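Flollton Street Laundry Room: Photo Gallery

Photos: Waraporn Luangrath
Posted in July

The laundry room at Flollton Street is on the ground floor, through the door next to the mail shelf. It serves the 12 apartments in the Barnach building and has been in its current form since the spring. Before that, tenants used the coin laundry on Suksawat Avenue, a walk of two long blocks with a full basket.

This gallery is mainly for people who are moving in and want to know what they will be using. Several of you asked what kind of washer it is, how the door opens, and whether there is space to put a basket down in front of it. The pictures should answer most of that. Paint colors, shelving and the plan for the drying racks are on the Brondara Property page and are not repeated on this one.

The washer is a front loader. The door is round with a clear domed window and swings all the way open, so allow room for it before you set anything down. Labels on the machine are in Chinese. An English sheet with the main settings is kept in the folder by the light switch. If the sheet is missing, ask at the office for another copy.

Washer and basket
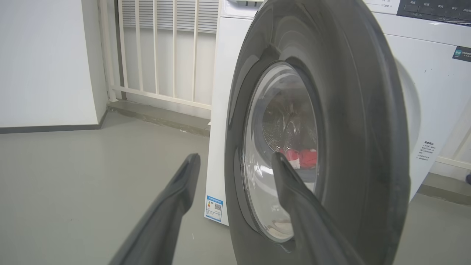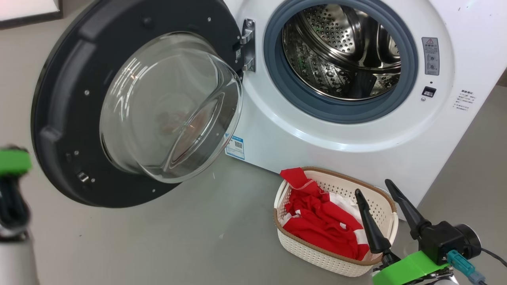
Both photos: the front loader with its door open, and red and white laundry. The perforated drum and the cream-white basket are in the second photo.

Using the room

The room is open from 6 a.m. to 10 p.m. Start your last load by 8:30 so that it finishes before the lights go off. Sign-up is on the sheet outside the door, one line per apartment, and you can take two slots in a row if the next line is blank.

Check pockets before loading. Coins and hairpins end up in the rubber seal around the drum opening, and last month a key had to be fished out with pliers. Wash new red items separately the first time or two. Use the short cycle for small loads and keep detergent to the lower line on the cup. Powder and liquid are both fine.

Leave the door open when you are finished. Wipe the inside of the glass and the fold of the seal with the cloth on the hook, then hang the cloth back up. The lint filter is cleaned by the office every 4 weeks and does not need to be opened by tenants.

Baskets

Bring your own or borrow one from the shelf. Borrowed baskets go back the same day. Please don't leave a basket of clothes on top of the washer during a spin, as it will walk off the edge. The floor in front is fine. Anything left overnight is moved to the bin in the hallway and kept there until the end of the month.

Cost

A wash is 80 cents, added to the monthly bill. Write your apartment number and the number of loads on the sign-up line. Bills that look wrong can be corrected at the office until the last working day of the month.

To report a leak or a door that won't latch, call the building line at extension 3089 and leave your name and apartment number. Pictures of the drying racks will be added once they are up.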